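4.2 Bimanual execution layer

The execution layer sits between the task planner and the joint controllers of the two arms. It takes a symbolic step from the planner, such as "hold sheet with right, free left," and turns it into a pair of timed trajectories plus a set of conditions under which those trajectories must be stopped. Earlier versions of Tarigan, the planner used throughout this paper, sent joint targets straight to the controllers. That worked for rigid objects. With paper it failed often enough that we moved all contact logic into a separate process, which we call Fulletti.

Fulletti runs a fixed loop at 30 Hz. Each cycle reads the joint states of both arms, the gripper openings, and the most recent output of the perception module. It then selects one of 3 modes for each arm: free motion, guarded approach, or hold. The modes are chosen per arm, and an arm in hold mode does not block the other arm from moving. The only coupling between the two is a keep-out volume attached to each gripper, which grows when that gripper is holding a sheet. The volume is computed from the sheet mask and not from a model of the sheet, so a creased or folded sheet gets a volume that follows its visible outline plus a margin.

Transitions into hold mode need two signals to agree. The gripper opening must settle at a value above fully closed, and the perception module must report a mask region that touches the projected jaw position. For thin sheets the first signal is weak. The difference between a closed gripper and a gripper closed on a single sheet is near the resolution of the encoder, and we therefore set the weight of the mask signal higher for any object class tagged as thin. Where the two signals disagree for longer than 400 ms, the arm stays in guarded approach and the step is returned to the planner as unresolved.

Cable clearance is handled in the same loop. The cables to the grippers run outside the arms, and their shape depends on the recent motion of the wrist. We do not model them. Wrist rotation is limited in software to a range narrower than the joint limits, and the planner sees only the reduced range.

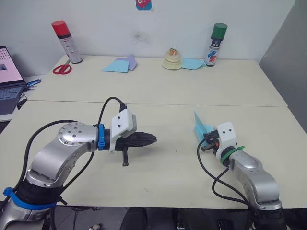 Figure 7. Workspace with the right gripper holding a light-blue sheet. Other sheets, two spray cans and a pair of red-handled scissors are at the back of the far table.

One reviewer of an earlier draft asked whether the hold test is doing anything that a plain check on the mask would not do, given how little the encoder contributes for thin sheets, and suggested that the gripper signal be dropped for that class. The same reviewer noted that a mask touching the jaw is also what one would expect when a sheet lies on the table behind the gripper, and asked how the two cases are told apart.

The second point is the reason for keeping both signals. When a sheet lies flat behind the jaw in the camera view, the mask condition is met with no grasp at all. Fulletti resolves this with a short lift after closing. The sheet mask must move with the projected jaw over the lift, and the region it covered before the lift must no longer carry the sheet label. The gripper signal is used before the lift, as a cheap filter against closures in which the jaws stop early on the table or on a neighboring object. Removing it for thin sheets did not change the final hold decision in our logs, but it did let more failed closures through to the lift test, and each of those costs a full lift and return.

Sheets of the same color are a harder case. The perception module assigns instance labels by color, outline, and position in the previous cycle. If a held sheet passes in front of a flat sheet of the same color, the two masks can merge, and the keep-out volume of the holding arm then grows to include part of the table. In the first release this caused the free arm to stop and wait for a volume that never shrank. The current release freezes the volume at its last separate value when a merge is detected and marks it as stale. A stale volume is still respected by the other arm, but it does not raise a stop. If the masks remain merged for more than 2 seconds, the holding arm backs away along its last path until they separate.

The seam between the two table sections produced a smaller problem of the same type. The table height is fitted as a single plane, and any step at the seam appears as a height error on one side. We now fit the near and far sections separately and pass both planes to the guarded approach mode, which uses the higher of the two whenever the projected contact point is close to the seam.

All of the above is configured through Skiltell, the description format shared with the planner. A Skiltell file lists the object classes, their tags, and the thresholds for each mode, and is read once at startup. We chose not to allow changes at run time. An early test in which the thresholds could be edited between steps left us with logs that could not be replayed, as the values in force at a given cycle were not stored with it. Replay is now exact at the level of mode decisions: given the recorded joint states and masks, Fulletti produces the same sequence of modes. It is not exact at the level of trajectories, which also depend on timing inside the joint controllers.

The replay tool is part of the Trullier logging package and runs without the arms connected. It was used to produce the mode traces in Section 5. Steps marked as unresolved are included in those traces and are counted as failures, including those in which the planner later retried the step and the retry ended in hold mode.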